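Workshop log, panels bench
July 2, 2025

Perforated ceiling board, edge joint trials, second batch

Boards from Stullcombe came in with the tapered edge again, not the square edge we asked for. Liis Sakalauskas measured the stack and passed 17 of 22. The other five have crushed corners and go to the cutoff rack. Filler is the Rostness setting compound, mixed to the lower end of the water range. Working time at the bench was about 44 minutes.

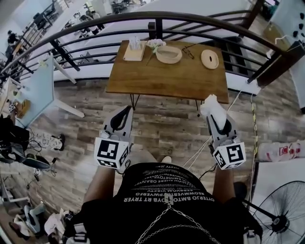 Joint width held at 3 mm with the plastic spacers. Wider than that and the filler slumps before it sets, at least in the overhead position. Sanding block left a shallow dish along the first two seams, so switch to the long board for the rest. The hairpin legs on the wooden table by the railing are the type Phyllis Penrose wants for the sample stand – thin, black, no cross brace. I would want a brace if the stand has to carry full boards.

Absorption check on the mounted samples: no change worth reporting between filled and taped joints. The fleece backing matters far more. Taltumwood fleece came loose at two corners where the adhesive was thin. Reglue and weigh down overnight.

Open items:

1. Get the edge profile confirmed in writing by Stullcombe before the next order.

2. Recount holes on the test panel. Drawing says 1,781, and the row next to the cut edge may have been left out.

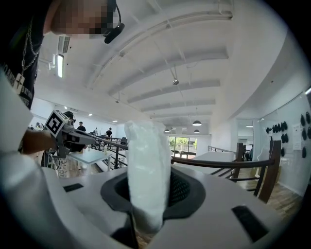
3. Repeat the low-angle light check on seam 4 after the second coat. Ridge visible from the door side, none from the window side.

4. Ask Fairclough for the primer data sheet. The one in the binder is from January and lists the old coverage rate.

Second coat goes on once the first sands to powder without dragging. Do not thin the primer for the perforated field, it bridges the holes less at full strength with the short-nap roller.

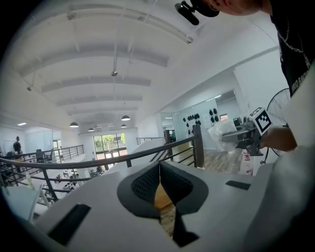

Gripper finger pads, closed, wooden floor below.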